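Packing corner news: we have a proper table!

If you've dropped off a parcel with us since February, you'll know the old setup was two trestles, a door laid across them and a great deal of hope. Well, the back room at Bruststead finally has a real packing table, and I am so pleased about it that Ekaette has asked me to keep this item to one page. I'll try.

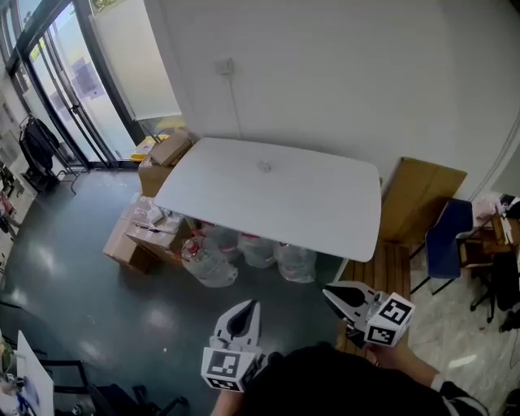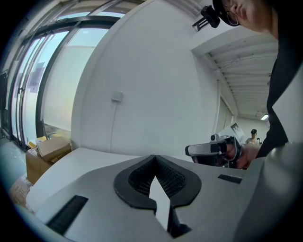

The new packing table at Bruststead, white top, white wall, and a power outlet where we want one.

Let me start with the wall, which sounds like a silly thing to get excited about. We could have put the table in the middle of the room so people could stand all the way around it, and Chi-keung argued for that (he still does, a little). But with the table against the wall, nothing gets pushed off the back, the label printer can plug in without a cord trailing across the floor, and you can lean on the thing when you're wrestling with tape. It doesn't budge. The old door used to travel about a foot every afternoon.

Then there's the light. The windows are just to the left, and in the daytime you can read a smudgy address without carrying it over to the lamp. Aminu did a whole batch of Sarkero labels last week and said it was the first time he hadn't needed his other glasses.

The rounded corners deserve a mention too. Everyone who packed on the trestles has had the bruise on the hip. Somtochukwu had a matching pair!

The space underneath is where bags wait until somebody is free to sort them. Please keep using it, and please keep them toward the front edge where the next person can grab them - once a bag gets shoved all the way to the wall it tends to stay there for weeks. Cardboard boxes go at the left end, the side nearest the glass. Flat lids can sit on top of the upright boxes for now. Ifeanyi has offered to build us a rack for them and has already measured up twice, so I think he means it.

One request about the tabletop. It's white, and it shows everything, and I love that about it. Scraps of plastic, bits of backing paper, pen caps: if you spot one, pick it up on your way past. Please don't cut directly on the surface. The green mat is hanging by the sink.

As for what all this is in aid of, we sent out 451 parcels between February and the end of July, most of them through the Skivora exchange and the rest to the Usman reading rooms. We'd like to reach 1,000 by the end of the year, and with a table that stays put I think we've got a real shot at it.

Our next packing day is 8th August, starting at 2 in the afternoon. Three people can work side by side comfortably, and there's plenty of sorting for anyone who'd like to sit down and do it. Bring tape if you have any - we're down to our last few rolls, and Chi-keung has hidden one of them.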